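Remote Controls Find Their Place in Household Sorting Program

The Nostard Household Resource Office has added small electronics to the list of items covered by its home sorting service, which helps residents clear and reorganize the rooms they use most. The office's home services coordinator discussed the change on Monday, and began with the object that residents ask about most often.

"It is the remote control," the coordinator said. "A household may own one for the ceiling light, one for the air conditioner and one for a fan that was given away years ago. They all end up on the same table."

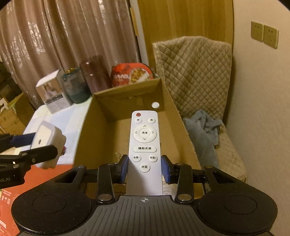
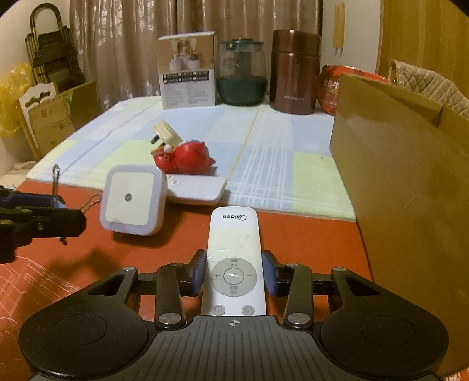
Matching Remotes to Appliances

The coordinator explained that a remote should not be put away until it has been matched to the appliance it operates. Some carry a maker's name, such as Midea, and can be matched quickly. Others carry no name that a resident would recognize, and the buttons must serve as the guide. A light remote may have one button for on, marked "开", and another for off, marked "关", with further buttons for brightness and color temperature.

"We ask people to read the buttons before they decide anything," the coordinator said. "If there is a button for brightness, they should be standing under a lamp and not in front of the television."

In the past year the office received 717 requests for home sorting, of which 148 came from the Hernetti district. Staff advised on remotes in 187 homes. The coordinator described the figure as higher than expected – the service had been planned with clothing and kitchen goods in mind.

The Table and the Box

Sorting normally takes place at the largest table in the home, with an open cardboard box close at hand. Residents are not required to clear the table first. Food jars, night lights, plug adapters and small toys may stay where they are until their turn comes.

"People apologize for the table, and there is no need," the coordinator said. "The table is where the work gets done. What I look for is a box with enough room in it."

Items that belong together are packed together, and the box is labeled by room. Batteries are removed from any remote that will be stored for more than a season. Protective film may be left on or taken off, as the resident prefers.

Next Steps

The office will extend the service to Sârbu in November. A printed guide to sorting small electronics has already been delivered to 1,558 addresses there, and further copies may be collected at the front desk during opening hours. Remotes with no matching appliance can be left in the gray bin beside the desk.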